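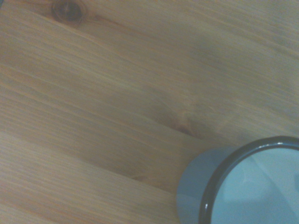 Report on the Visit to Lestetti, Fri 12 March

The equipment planning group of Bevov visited the Lestetti demonstration hall to review table-mounted arms under consideration for the dishware inspection and packing area. The group was led by Gopinath Murthy, Head of Operations Planning. Staff from the purchasing office and the packing floor also attended.

The visit began with a short presentation on lease and purchase terms. Lestetti quotes the arm, the controller and the wrist camera as separate items. Grippers are priced by type, and a second set of finger pads is not included. Members asked that any written offer show these items on one sheet, together with freight, installation and operator training. Lestetti agreed to supply this.

The second part of the morning was given to handling trials. Enamel mugs were chosen for the trials as they resemble the goods packed at Bevov in shape and finish. A mug with a dark rim and a pale interior, set on a plain wooden tabletop, stands out clearly from the surface beneath it. The packing floor staff noted that our own benches are gray steel and asked whether the same results could be expected there. Lestetti advised that a trial on the customer's bench be made before an order is signed, and the group supports this.

Glare from glossy enamel was also discussed. Lestetti recommends diffuse overhead lighting, and the cost of new fixtures should therefore be carried in the equipment budget and not charged to building maintenance, as was done with the Fimer labeling unit.

In the afternoon the group met with Lưu, the integrator proposed by Lestetti. Lưu would require access to the packing area for four days and a dedicated electrical supply. The firm offers a service contract with two scheduled visits per year. Response times for unscheduled repairs were not stated and have been requested in writing.

The following points are referred to the budget meeting:

Purchase of two arms, or lease of one arm with an option on the second.

A bench trial at Bevov using some 500 pieces of mixed dishware, to include chipped and returned items.

Spare finger pads and one spare camera cable, to be held in stores.

Installation during the August shutdown, subject to delivery dates.

Written offers will be circulated to department heads when received.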